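### 4.2 Celebrity covers and reader recall

We showed 26 covers of the monthly magazine Trumance to 200 readers recruited in June. Two coders, Pietrzak and Engebretsen, noted whether the cover star was a singer, an actor or a television presenter. Readers then named the star and one topic from the inside feature.

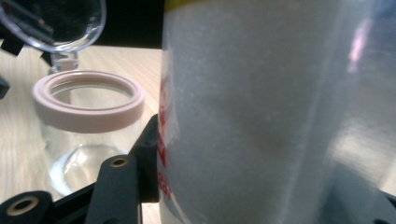
**Figure 2.** Pale cylindrical container with red printed markings, close view.

Singers were named more often than actors. Presenters were named least, even when they had a current programme. Readers who bought the magazine regularly did better on topics but no better on names.

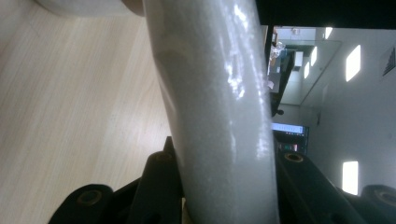 The gap between names and topics was widest for covers with a single large portrait. Gajewski and Piątek report the same pattern for Endo, a weekly title with a younger readership. We did not ask readers whether they followed the stars online, so prior interest remains uncontrolled.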